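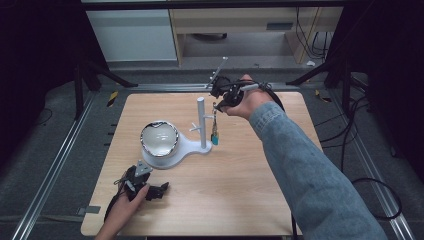
A padlock, a white stand and two hand-held grippers at work on a small table.

Should Your Town Buy a Robot?

Say the library in Cullville wants a robot to hang things up and put things away. A company called Friesen has one for sale. The ad says it can "handle any everyday object." Sounds great! Now put on your grumpy shopper hat, because ads are written by people who want your money.

What does "any object" mean?

Look at the padlock by the white pole. You could hang a padlock on a peg while talking to a friend and thinking about lunch. For a robot, it's hard. The padlock swings. The peg is small. If the gripper lets go too soon, clunk.

The grippers on this table are held by a person. People use tools like these to show a machine how a job is done, and they may have to show it over and over. So when an ad says a robot "learns by itself," ask who did the showing, and who will do it next time you want a new job done.

The price is only the first price

Let's make a pretend budget. We'll count in coins to keep it simple. You have 76 coins to spend in your first year. The Friesen robot costs 60. Hooray, 16 left over!

Not so fast. A robot needs other stuff:

A strong table and clamps: 3 coins
Spare gripper parts: 8 coins
Someone to set it up and teach it: 13 coins

Add those up and you get 24. Put that with the robot and you need 84 coins. You are 8 coins short, and the robot hasn't picked up a single thing yet. We haven't even talked about repairs.

Some companies sell a cheaper robot and charge you every month to keep using it. Tenberg does it this way. That can be fine, but get out your pencil and add up all twelve months before you say yes. Small numbers grow when they keep coming back.

Questions a grumpy shopper asks

Can I watch it do my job, with my things, in my room? A video doesn't count. Videos can be sped up, and the bad tries can be snipped out.

How many times did it drop something?

Who fixes it, and how long will we wait?

What happens if the company closes? There was once a sorting robot called the Flulent. The company shut down one November, and after that you couldn't buy new parts for it – not even a screw.

Could a person with a cart do the job just as well? Sometimes the answer is yes, and a cart is a lot cheaper.

Try it yourself

Put a paper cup upside down and tape a straw to it so it stands up. Bend the top to make a peg. Now hang a key ring on it using two spoons. Try ten times and write down every drop. Would you pay 60 coins for a helper that did as well as you did?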